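Mantel gris oscuro: pelusa y cercos al servir manzanas en plato blanco

Publicado en julio por Lorraine Mudgway, sección Mesa y textil doméstico. 1219 visitas

Tengo una mesa cubierta por completo con una tela gris antracita, sin protector debajo. Encima va un plato redondo blanco con fruta, casi siempre manzanas rojas con vetas amarillas. Dos problemas:

El primero es la pelusa. La base del plato recoge fibra gris en el anillo sin esmaltar y luego la deja en el estante, encima del plato siguiente de la pila. El segundo son unos cercos mates en la tela, del tamaño de una manzana, en los puntos donde alguien ha dejado la fruta fuera del plato. No huelen y no son pegajosos. Con un paño húmedo desaparecen mientras la tela está mojada y vuelven al secar.

La tela es una mezcla de algodón y poliéster de Plavside, 703 gramos la pieza entera según el albarán. Lavada dos veces a 30 grados con detergente líquido. ¿Los cercos son cera de la manzana o cal del agua de enjuague? ¿Y conviene lijar el anillo del plato?

Eglė Vaher
Miembro. 453 respuestas

Son dos causas independientes y las trato por separado.

Cercos. La cera de recubrimiento no suele dar un borde definido por simple contacto. El agua sí: si la manzana se lava y se apoya sin secar, el agua se acumula en la cavidad del cáliz, baja a la tela y deja sales al evaporarse. Sobre gris oscuro se ve todo. Prueba de descarte: una gota de vinagre blanco diluido a partes iguales en una esquina del cerco, diez minutos, aclarado con agua destilada. Si al secar esa esquina queda limpia, era cal. Si sigue igual, plancha tibia con papel absorbente por las dos caras; la cera pasa al papel y lo vuelve translúcido. Ensaya antes en el dobladillo, algunos tintes oscuros viran con ácido.

Prevención: secar la manzana entera, incluida la cavidad del pedúnculo, y apoyarla directamente en el plato.

Anillo. No lo lijes en seco. Taco de diamante de grano fino, mojado, pasadas circulares cortas, aclarar y comprobar con una media vieja: si la media no se engancha, está. Yo hice así una vajilla de Ashworth y no ha vuelto a arrastrar fibra. Si el plato tiene valor, mejor fieltro adhesivo, que habrá que despegar para lavarlo.

Zane Sepp
Miembro

Pon un hule y listo. Yo uso uno de Wastum y ni pelusa ni nada.

Mohsin Rana
Miembro

De acuerdo con Eglė en lo del agua. Añado dos cosas.

El detergente mal aclarado da cercos idénticos a los de cal y también reaparecen al secar. Con telas de este peso hay que bajar la dosis a la mitad y programar un aclarado extra. Yo empezaría por ahí, cuesta menos que el vinagre.

Sobre la pelusa: si la tela es nueva, parte es fibra suelta del acabado y baja sola con los lavados. Lávala del revés y sin toallas. Un cepillo de goma antes de poner el plato quita lo que queda.

El hule resuelve la mancha, pero el plato resbala más sobre él que sobre la tela. Con una pila de fruta yo no lo pondría.

Lorraine Mudgway

Hecha la prueba del vinagre en dos cercos. Uno quedó limpio y el otro a medias. Repito el lavado con aclarado extra y escribo el resultado. 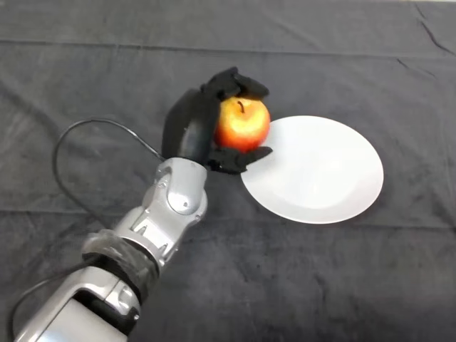 Última modificación de esta página: julio, 18:42

Temas relacionados
Quitar marcas de cubiertos en loza blanca
Caída del mantel en mesas rectangulares
Manchas de zumo en algodón oscuro
Fieltros adhesivos para la base de los platos
Katow: instrucciones de lavado de la serie gris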